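Inventory of the Residence

The Office of Closures occupied the second floor of the Sayegh building, and its procedures were set out in a manual of 477 paragraphs. Paragraph 1 stated that a household was considered open until each article within it had been entered in the register. Paragraph 2 stated that an article was anything which could be lifted by one person of ordinary strength.

On 2023-09-28 the Office assigned the residence of the late Zhenhua Gu to Yuxi Tan, Assistant Registrar. The residence consisted of two rooms and a kitchen. The deceased had worked for many years at Gelelance, where he repaired radios, and later hearing equipment, and had lived alone from the January of his retirement. No relative had come forward. The landlord, Jinfeng Long, required the keys within the week and had said so in three letters, each shorter than the last.

Miss Tan began with the bedroom, as the manual directed. She entered the bed, the bedding, four shirts, a winter coat and a pair of shoes resoled at least once. In the kitchen she entered a kettle, a rice pot and a drawer of spoons. By the middle of the afternoon the register had reached article 259, and the front room was bare of small things except for what lay on the table.

She turned to a fresh page and wrote the number 260 in the left-hand column. In the column for the name of the article she wrote the word "Cable". The third column was headed "Belonging to", and there she stopped.
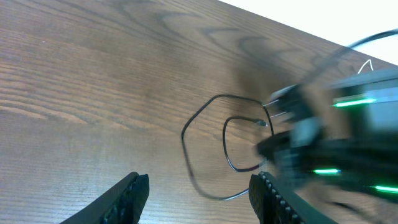

The manual was clear on the matter. Under paragraph 318, an accessory was to be entered together with the article it served, and where that article could not be found, the accessory was to be classed as waste. Miss Tan had applied this paragraph many times, to lids and to keys, and on one occasion to a single glove, which her superior had praised in writing.

She went back through the register. There was no radio in it. There was no telephone, no lamp of the kind that needed such a lead, and no hearing aid, although she found a receipt for one from the firm of Cisero, folded inside the winter coat. She searched the coat a second time. She then looked beneath the bed, which she had already certified as clear.

At half past four Mr Long arrived to ask whether the work was complete.

"One article is outstanding," said Miss Tan.

Mr Long looked at the table for some time. He was not, in the opinion of the Office, a helpful man, and the file contained a note to that effect.

"He used to mend things for the people on the stairs," he said. "The Song boy's music player was up here all summer. He wouldn't take any money."

Miss Tan asked for the number of the flat. It was on the floor below, and the door was answered by Zihan Song, aged eleven, who was holding a small Flollo player with a cracked corner. He said that Mr Gu had made it work again, that it had played for a month, and that it had then stopped because there was nothing to charge it with. Mr Gu had promised to find him a lead. He had not liked to go up and ask for it afterwards.

There was no paragraph for this. Miss Tan stood on the landing and considered the matter as carefully as she had ever considered anything in the service of the Office. She then returned upstairs, took up her pen, and wrote in the third column: "Z. Song, first floor. On loan to the deceased."

It was the only false entry she made in nineteen years. The register was countersigned the next morning by the Senior Registrar, Yaqin Shao, who read every line of it, as she always did, and who paused at the last page long enough to sharpen a pencil. She initialled the entry and passed the file to the clerk for binding.

The keys were returned to Mr Long before noon. On his way up to the empty flat he heard music through the door on the first floor, rather loud, and did not knock.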